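Betreff: Re: [teleop] Handführen oder Fernsteuern beim Kistengreifen?
Von: Olga Abreu
An: Liste teleop

Ewan Treloar schrieb:
> Wir überlegen, die Demonstrationen für Wanby komplett per
> Handführung aufzunehmen. Spricht bei euch etwas dagegen?
> Und wie viele braucht man für gemischte Kleinteile?

Hallo Ewan,

bei engen Kisten ja. Beim Handführen steht der Bediener zwangsläufig mit dem Unterarm über der Kiste und verdeckt die Teile, die der Greifer später sehen soll. Auf freier Fläche ist das Verfahren brauchbar, für Wanby würde ich es nur zum Anfahren der Startpose verwenden.

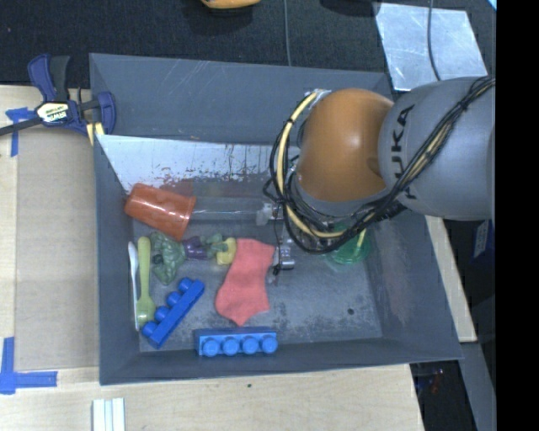 Zur Menge: Wir haben mit 300 ferngesteuerten Griffen angefangen und nach der ersten Auswertung auf 504 erhöht. Weiche Teile (Socken, Lappen) brauchten deutlich mehr Demonstrationen als Bausteine oder Becher. Flaches Besteck nahe der Wand ist weiterhin der häufigste Fehlerfall – dort nähern sich die Bediener sehr unterschiedlich an, und das Modell mittelt darüber.

Zwei Punkte zur Einrichtung:
Kiste festklemmen und die Lage auf der Unterlage markieren. Ein Versatz zwischen zwei Sitzungen fällt in den Daten erst spät auf.
Kraftrückmeldung dämpfen, sonst zittert die Bahn kurz vor dem Kontakt.

Das Skript zum Aussortieren abgebrochener Griffe liegt bei Rerau im Verzeichnis Carvalho. Es erwartet Zeitstempel in Millisekunden.

Gruß
Olga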